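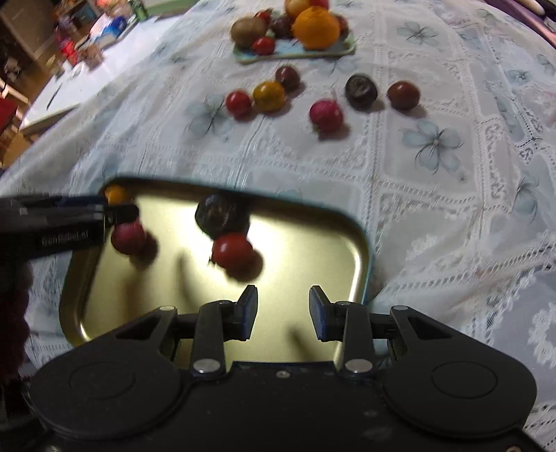
Fruit in the gold tray with the teal rim, lace cloth underneath.

28 May 2022

Table setting day, and I love this tray! The gold inside throws so much light that the plum looks nearly black against it, and the cherry tomato really glows. Ashton Dunstan wants a plain cloth, but I'm keeping the lace one — those pale blue flowers go so well with the teal.

To try next: the plum farther from the tomato, one more yellow fruit, and the tray turned longways. Rounded corners are a joy to wipe out, by the way. Ask Ashton if the Brasska bowl is back from February's loan.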